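Vandetti closes its purchase of Rees, and the hard part starts

Nov 20, 2021

The sale of the Rees film library to Vandetti closed this week, 16 months after the two companies first confirmed they were talking. Vandetti now owns the Rees name, its production office, its television arm and a catalog of more than 2000 titles. It also takes on a long list of contracts that were signed when home video meant a cassette.

Rees was never a large studio. It made mid-budget thrillers and family comedies for most of its life, and it made money by holding on to them. While other independents sold their negatives to cover bad years, Rees licensed its films for short terms and took them back when the terms ran out. That habit is the main reason anyone wanted to buy it.

Two serious bidders came forward. Skastholm, the Nordic broadcaster, made the first offer and was widely expected to win. It wanted the television arm most of all and was willing to let the older films go to a partner. Vandetti came in later with a higher price and a promise to keep the library in one piece. The Rees family, which still held a controlling stake, accepted in July.

What Vandetti bought

The catalog divides into three groups. The first is the films Rees produced and owns outright in every territory. These can go on Vandetti's streaming service as soon as the files are ready. The second is co-productions, where Rees holds some countries and a partner holds the rest. The third is a group of pickups, films made by others that Rees distributed under agreements with an end date. Many of those dates are close.

Subscribers will mostly notice the first group. Vandetti plans to add 30 Rees films to its service in the opening month and then release more in small batches. The company has said it will not put the full library online at once. Its viewing data shows that older films get lost when too many arrive together, and it would like each batch to have some promotion behind it.

The co-productions will take longer. Skastholm itself is the partner on several of them, which makes for an awkward conversation between a winning bidder and a losing one. Both sides say the existing agreements will be honored. Neither has said what happens when they expire.

The television arm

Rees Television has four series in production and will keep its own management for now. Vandetti has a television division of its own, and the two overlap in children's programming and in crime drama. People who work in both offices expect a merger of the departments within a year or two, starting with legal and sales.

Writers and producers with deals at Rees have been told those deals stand. What they have lost is a buyer. A year ago a crime series turned down by Vandetti could be taken to Rees the same afternoon. Now it is one phone call, and the market for mid-priced drama is smaller by one.

The vault

Most of the physical library sits in a climate-controlled building rented from Zarnisex, a storage company that also handles film scanning. There are more than 4000 cans on the shelves, along with tape masters, paper scripts and posters. Some titles exist as a finished print and nothing else. The lease passes to Vandetti with no change in terms.

Scanning has been going on for several years, but slowly – Rees paid for it out of licensing income, and in lean years it stopped. Vandetti has set aside a separate budget and wants every wholly owned title scanned before it considers moving anything out of the building. 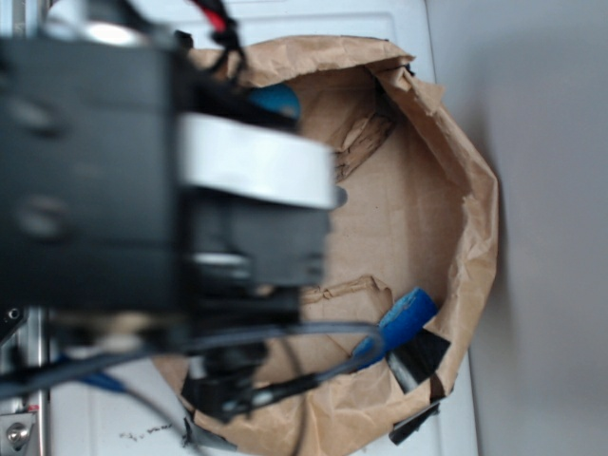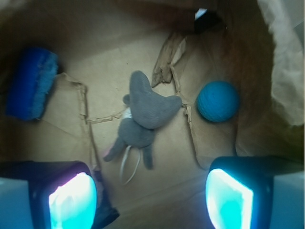 What happens next

Regulators in two smaller markets still have to sign off on the transfer of local distribution licenses. Lawyers on both sides treat this as a formality, and the closing did not depend on it. Until the approvals come through, Rees films in those countries will be sold by the same local agents as before.

Theaters that book older films have a more practical worry. Rees rented prints and digital copies to repertory houses for a modest flat fee and rarely said no. Vandetti has usually kept its classics off big screens except for anniversaries. The company says bookings already made for next year will go ahead, and that a policy for new requests will be sent to theaters in the spring.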